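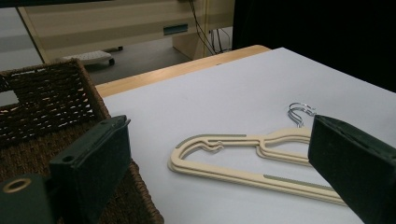
サイト内検索 キーワードを入力 検索

暮らしの衣類学 第4回 配布資料
「ハンガーをかける、外す、しまう」
担当:マルヤッタ・ヴァイサネン
教室:521室

暑いなか、今週もよく来てくださいました。前回はたたみ皺の話が長引いてしまって、最後のほうは駆け足になりましたね。たたむ話の残りは次の配布資料にまわすことにして、今日は思いきってハンガーだけでいきます。ハンガーだけで一回分もあるのかしら、と笑われた方もいましたが、あるんです、これが。むしろ足りないくらいです。

1. 各部の呼び方

講義のあいだ言葉がばらばらだと困りますので、先にそろえておきます。上の金属の曲がったところが「フック」、その付け根が「首」、左右に下がっていく部分が「肩」、いちばん下の横棒が「バー」です。肩に小さなくぼみのあるものは「切り欠き」と呼びます。キャミソールやスカートの吊りひもをかける、あのくぼみですね。すべり止めは肩についているもの、バーについているもの、両方のものがあります。お店によっては別の名前で売っていますけれど、この講座ではこの呼び方で通します。

2. 幅を合わせる

上着の肩先からハンガーが飛び出していると、袖の上のほうにぽこっと角が立ちます。皆さんのお宅にも一枚くらいはあるのではないでしょうか(うちにはあります。長いこと気づかずに着ていました)。わたしの手持ちは幅40センチのものが中心で、これは薄手のシャツやブラウスによく合います。厚手のコートには肩に丸みのある別のものを使ってください。メジャーは服の肩幅を背中側で、縫い目から縫い目まで当てます。ハンガーはそれより少し短いくらいがちょうどいいところです。

ニットはかけません。どうしてもという方は、半分に折って、肩とバーに身ごろと袖をまたがせる方法があります。これは後半に手を動かしながらやりましょう。

3. 絡まったハンガーをほどく

さて、今日いちばんお伝えしたいのがここです。洗濯物を取りこんだあと、空いたハンガーをどこに置いていますか。椅子の背、ベッドの上、クローゼットの床。気がつくと三角のところに別のフックが入りこんで、一本取ろうとするとぜんぶついてきますよね。力まかせに引っぱると、ほかの一本の首がねじれます。

そこで、まず平らな台に広げます。空中でほどこうとしないこと。いちばん上にのっているものを見つけて、フックの先がどこに向いているかを確かめてから、真上に持ち上げます。横に引くと下のものを連れてきますので、とにかく上へ。外したものはすぐ山から離して、かごに移します。

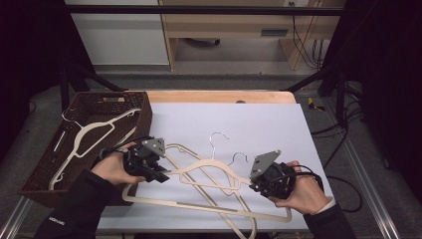

図1 台の上で重なり合ったハンガーと、こげ茶の編みかごに入れた一本

かごは口の広いものが扱いやすいと思います。わたしは以前、Povbyの深い箱を使っていたのですが、底のほうでまた絡まってしまうので、浅いTrultaのかごに替えました。どちらでなければいけないということはありません。お宅にあるもので始めてくださいね。

かごに入れるときはフックの向きをそろえます。右でも左でもかまいませんが、家族で決めておくと朝が静かになります。うちは左向きです。

4. しまっておく数

以前の受講生の皆さんに、使っていないハンガーを数えてきていただいたことがありました。多い方は19本以上。クリーニングの針金ハンガーがいつのまにか増えていたそうです。しまっておくのは、ふだん着る服の枚数に少し足したくらいで十分ではないでしょうか。すべり止めがはがれかけたもの、フックが首のところでぐらつくものは、この機会に分けておきましょう。はがれたすべり止めを貼り直したい方は、次回現物をお持ちください。一緒に見ます。

演習(二人一組)
・ハンガーを台に広げ、上の一本から順に外してかごへ移す。終わったら交代。
・自分の上着の肩幅を測り、合う幅のハンガーを選ぶ。
・ニットを折ってかける。袖の先が床につかない長さに調節する。

宿題
お宅のクローゼットで、肩先に角が立っている服を一枚探し、どんなハンガーにかかっていたかを書いてきてください。絵でもかまいません。提出は8月17日(金)まで、講師室前の箱へお願いします。

持ち物
次回は厚手の上着を一着。10月からの後期講座「Skallelov」の申込用紙もそのときにお配りしますので、続けて受けたい方は筆記用具もお忘れなく。

当サイトでは利便性向上のためクッキーを使用しています。 同意する 設定を変更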